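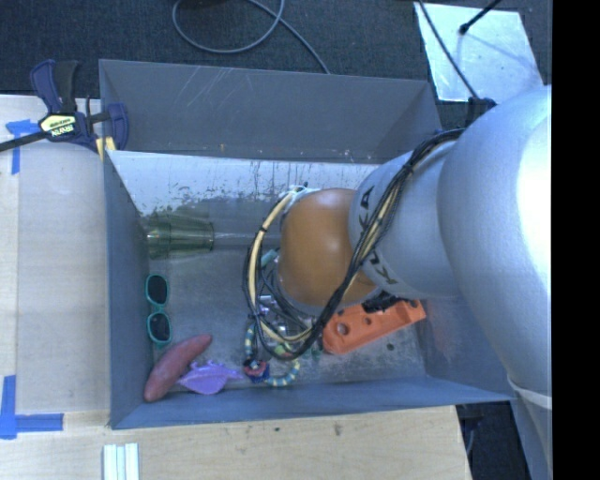
Care and replacement of storage bins: notes for the speaker

Session for stores and dispatch staff, Plasville site
Speaker: Areti Alexiou. Chair: Yasir Memon.

Opening (5 minutes)

Welcome colleagues on behalf of the stores department. Thank Shakuntala Mittal for the use of the training room. Remind those present that the attendance sheet must be signed before the break.

State the purpose of the session. The department holds 200 deep bins across the two halls, and the rules for inspecting them were last revised when the Awan hall opened. The revised rules take effect in August.

Slide 2 – Ordinary wear

Explain that a metal floor in regular use will become scuffed. Fine scratches and pale smudges are to be expected and are not a reason to withdraw a bin. The same applies to a bright band where the surface has been worn along the foot of a wall. Staff should record such marks once, on the bin card, and need not report them again unless they change.

Slide 3 – Wear that must be reported

Dark, flaking patches are to be reported to the shift lead on the day they are noticed. Loose flakes can settle among small parts, and the Donalard order was returned last year on those grounds. Dents which prevent a bin from sitting level should also be reported, as should any raised edge that catches a glove.

Pause for questions. Areeba Bugti will answer points concerning the bin cards.

Slide 4 – Cleaning

Bins are to be emptied fully before cleaning. Specks and dust are brushed from the corners first, then the walls are wiped from the top down and the floor last. Wire wool must not be used – it leaves scratches of its own and makes later inspection harder. Bins go back to their places only when dry.

Slide 5 – Results of the spring inspection

Of the bins examined, 83 required cleaning only and 64 were passed without remark. The remainder are listed in the handout. Hina Lodhi holds the order forms for replacements, and requests should reach her by noon on the last working day of the month.

Close by inviting written comments on the draft rules. Copies are on the table by the door.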